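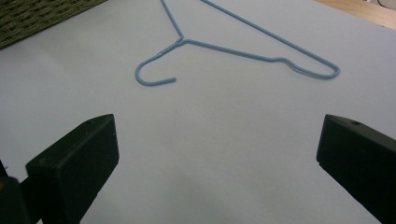

Selorm Ansah has been sorting other people's closets for long enough to have strong feelings about hangers, and she is a joy to listen to on the subject. Her clothing swap, Nirna, takes in coats, school shirts and prom dresses, and nearly everything arrives on something. "People hand me the hanger like it's trash," she says. "I get excited!" Her favorites are the coated wire ones, the sky-blue kind with a thin twisted neck and a big open hook. "Bare wire can leave rust on a white collar. The coating helps, and that blue is so cheerful on a rail."

Home | Stories | Swaps | Contact

She keeps 50 on the front rail and the rest in bins out back, bundled with string. A kink in the bottom bar doesn't worry her much. "I run my thumb along it. If it's smooth, it can hold a shirt. Pants, maybe not - they slide to one side and crease." Heavy coats go on wood, always.

Elie Issa, who runs the repair table, does the straightening. He likes flat pliers with tape on the jaws (bare metal chews up the coating) and he starts near the neck. "You go slow," he says. "Bend it back and forth too many times and it snaps."

The July swap moved 243 pieces in one afternoon, and Ansah wants a second rail before the winter coats come in. She'll take hangers any morning after nine, tangled or not. "Bring me the tangled ones," she says. "I put the radio on and I'm happy for an hour."

3 comments | 50 shares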